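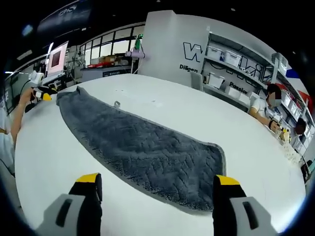
Figure 3. Towel task at the round table, seen from the camera on one of the hand-held grippers. The near end of the towel lies between the open fingers.

4.2 Collecting the towel demonstrations

The grippers were built in the Paridden workshop, on evenings when the laser cutter was free and the person who knew its password was in. Each one is a two-finger hand tool with a camera looking out over the fingers, so that whatever the operator does is recorded from roughly where a robot's wrist would be. The housings are printed. The fingertips are yellow (Figure 3), a colour we settled on after the tracking software, Wundik, repeatedly lost a black fingertip against dark cloth and reported it as having left the building.

We chose a towel as the first soft object on the grounds that everyone in the workshop could already fold one. This proved optimistic. Folding with two fingers per hand is a separate skill from folding with five, and most operators needed 12 practice folds before their recordings were worth keeping. The charcoal pile made things harder again — the zigzag embossing is faint, and under poor light Wundik had little to hold on to apart from the lighter border. We therefore asked operators to begin each grasp at the border wherever they could reach it.

Sessions were run at a white round table. A round table has no corners to line a towel up with, and we had hoped this would stop the policy from learning the furniture. The towel was laid down at a different angle for each trial, and small creases were left in.

We recorded 300 trials and kept 200. Of those rejected, nearly all failed on synchronisation between grippers, a fault we traced in January to a single connector in the Cokar timing board, which we had soldered ourselves and had spoken highly of in an earlier report. The remainder were lost when the storage drive filled up.

Trials were trimmed by hand to start at first contact and end at release. The Sepp controller described in Section 5 was trained on the kept set alone, with no simulated cloth, our one attempt at simulated cloth having behaved like pastry.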